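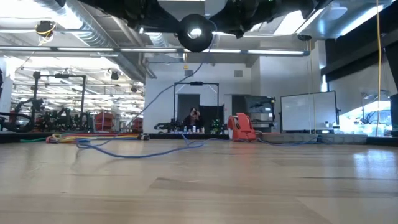 The Great Cable Reckoning

How I finally sorted out the worst drawer (and box, and other box) I own

I have a confession. For years I kept every cable that ever came into my life. Phone chargers from phones I dropped in the ocean, the cord for a printer I gave away, a speaker lead with one bare end and one end chewed by a dog who has since moved to Tasmania with my ex-housemates. All of it went into a plastic tub, and when that filled up I bought a second tub, because apparently that's the sort of adult I am.

Then I took a share in a bench at Barasa, the shared workshop out past the rail yards, and moved the tubs there in July. Big mistake! Or a good one, depending on your point of view. At home you can shove a tub under the bed and forget it. On a workshop bench, with other people wandering past holding coffee, you start to see your blue ethernet lead for what it is: a large, sulky knot.

So I tipped the lot out and got stuck in. I went at it in the evenings after work, from about six until I was too hungry to be polite, and it took me 3 goes to get to the bottom.

First thing I learned is that you need a big clear surface, and it needs to be a light colour. I'd been trying to do this on my dark green rug at home and losing every second connector. Pale timber is brilliant. A thin blue wire shows up on it straight away, and so does the little plastic clip you just snapped off (sorry, little clip).

Second thing: don't pull. I know you want to. You find an end, you get excited, you tug, and the whole tangle closes up like a fist. What works is fluffing. Lay the snarl flat, get your fingers in and gently push the loops outwards until there's air between them, then follow one end backwards through the mess. It feels like you're making it worse for a good ten minutes. Keep going.

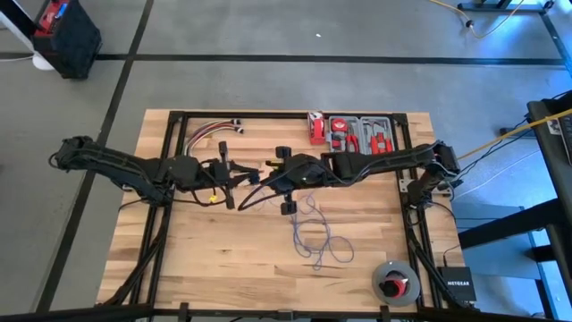
Long network leads are the real villains, by the way. A short one you can sort out in front of the telly. A long one needs room for the loops to spread, and if you've got a friend handy, get them to hold the finished end so it doesn't dive back into the pile. I did mine solo and used a roll of tape as a paperweight, and that was fine too.

Keep your tools close but not underneath everything. I like a small open case with pliers, snips and a tape measure. The tape measure sounds fussy, but once you've measured a lead and written the length on a tag you never have to unroll it again to find out it's too short for the job. I bought my tags from Stodcombe, a hardware shop with a very creaky floor and a very good clearance bin – a pack of 288 for less than a sandwich. I have used a shameful number of them.

Now, coiling. My uncle taught me to wrap cords around my elbow and I've had to unlearn it, as it puts a twist in every turn and the thing springs off the hook like a startled snake. The over-under method is much kinder. One loop goes over normally, the next gets a half twist so it lies back the other way, and you alternate until you run out. My first dozen looked like scribbles. Then my hands got it and I couldn't stop, I was coiling the vacuum cleaner cord, I was coiling the garden hose.

Anything really thin goes on a spool. Hook-up wire does not want to be coiled, it wants to be wound, and it wants its loose end taped down or tucked in a notch the second you've finished snipping.
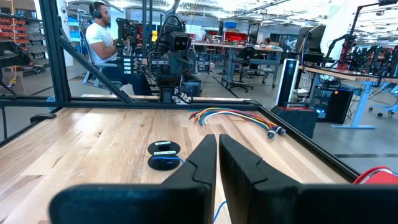
Blue wire on its spool, with the multicoloured bundle behind.

Bundles of jumper wires were the bit I'd been dreading. I used to separate them by colour, which looks gorgeous for one afternoon. These days I keep them by length and by what's on the ends, and let the colours mix. A soft fabric tie around the middle holds them together, loose enough that you can slide one out. Please don't use zip ties for this. I've nicked more insulation cutting zip ties off than I ever have doing anything else.

For storage I went with shallow trays from the Andden range, on the lower shelf of a Jostberg trolley I picked up secondhand. Shallow is the key word there. One layer deep, every coil visible, no digging. The second I can't see the bottom of a tray, something has to go.

And plenty did go. I filled a whole carton for the e-waste drop-off, including the printer cord, and felt quite light about it on the drive over. I did keep the chewed speaker lead. It's in a tray of its own with a tag on it, and the tag has the dog's name.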